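Cords, Plugs and One Very Good Tabletop
Clenaven Workshop Gallery, Room 601

Gallery home / Benches / Storage / Cords and power / Paint shelf

Welcome to the cords and power page! This is the part of the gallery that gets the most mail, and I completely understand it. Everybody owns a drawer full of white cable. Everybody has a charger that goes to something, and a something that has lost its charger. We spent most of June going through ours at Clenaven, and I had such a good time with it that I started taking notes, and then the notes grew into this page.

A little background if you came in from a search. Clenaven is a shared workshop, and Room 601 is the one at the end of the hall with the gray floor and the wooden tables. Anything with a plug ends up there sooner or later to be sorted, bundled, labeled or passed along. The June sort came to 75 cords before we quit for the month, and 69 of them found a home. The other six are in a shoebox marked MYSTERY, and if you recognize a flat three-prong connector with a notch on one side, please write in.

The tables deserve their own paragraph. I love a butcher-block top. All those pale strips side by side, each a slightly different shade, so that a big plain surface still gives you something to look at while you pick at a knot. It's kind to small parts too. A dark connector shows up on it right away, and a pale blue cord looks terrific against it. White cord is a bit harder in the morning light, but by two in the afternoon you get a nice shadow under every loop and can follow it with your finger from one end to the other.
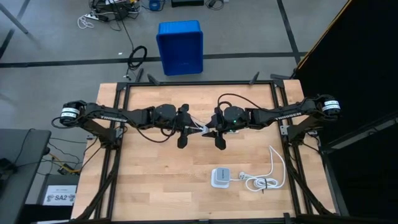

Butcher block, a white cord bundled with a black tie, and a gray-topped adapter. Blue bin on its side behind the table.

I'm so fond of that little adapter. It's square and low, it's white with a gray top, and it takes up hardly any of the table. The cord is in what I'd call a relaxed bundle: big soft loops, one tie, and a stretch let out so you can use it. I used to wind mine as tight as they'd go, figure eights with the plug tucked in at the end, and they looked beautiful on the shelf and sprang all over the place the moment I wanted one. Loose loops are the way to go. If you can slide two fingers through the middle, you've got it about right.

On ties. We tried a whole lot of kinds this spring and I have opinions!

Ikmont reusable ties, black: my favorite by a mile. They open with one hand and they don't leave fuzz on everything. Black on white cord is also easy to spot when you're hunting for the place to undo it.

Bread bag clips: free, cheerful, and good for thin cords. They pop off thick ones. You can write on them with a fine marker, which I didn't expect to enjoy so much.

Rubber bands: fine for a week. After a summer in a warm cupboard they go gummy, and I've scraped enough of that off for one lifetime.

Masking tape flags: not a tie, but every bundle in our cupboard gets one. Device on the front, month on the back. June's are in green marker.

The Skistach fold is the other thing people ask about. It's our own name for it, after the old Skistach shelving it was worked out on, where the slots are 7 inches deep and nothing fits unless it's folded to match. Lay the cord out straight, bring the ends together, bring them together again, and tie it once in the middle. Takes a few seconds. It only suits cords of ordinary length, and for anything longer you go back to loops.

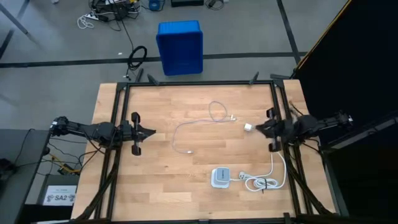

Thin light-blue cable laid out on the wood, small connectors at its ends. White cube plug held up at the right, blue crate behind.

A light-blue cable! I wish they all came in colors. You can pick this one out from across the room, and when it's lying in a pile of white you'll never pull the wrong end. Thin ones like to wander, and I find it's best to let them. Spread them out on the table in whatever shape they fall into, find both connectors first, and only then start thinking about a bundle. If you begin at one end and go looking for the other, you'll tighten the one kink you didn't see.

Same goes for the plug. Those compact white cubes get separated from their cables constantly, so our rule in 601 is that the cube and the cable travel together. Same bag, same flag, same slot. When we were sorting, more of our time went into matching cubes to cables than into everything else put together, and it was also the most fun, in the way that a card game is fun.

The bright blue crate is a big favorite with me too. The color makes me happy, and with a molded rim on top you've got something to hook your fingers under when it's full. Blue is for cords in our room. Paint things go in the red ones, and you'll find those on the paint shelf page along with the shelf itself, which is a lovely shelf.

A few answers to mail

Somebody asked whether butcher block is too nice for this sort of work. I don't think so! Ours gets wiped with a barely damp cloth and oiled twice a year. It picks up a scratch now and then and looks better for it. I'd keep hot glue off it.

Somebody else wanted to know where to put a cord that's in daily use, as opposed to one going into storage. Keep it bundled anyway, but low and loose, and let out only as much as you need. The spare length sits next to the adapter and doesn't drag on anything. This one change made more difference to my desk at home than the expensive under-desk tray did.

And yes, we do take cords. Leave them in the box inside the street door on the Milošević building side, with a note if you know what they belong to. Please check for cracked insulation first, and cut the plug off anything that's damaged before you throw it out.

Coming up on this page: the extension cords, which are mostly orange and mostly enormous, and a closer look at the label drawer now that it closes all the way.

Next gallery: Paint shelf
Previous gallery: Storage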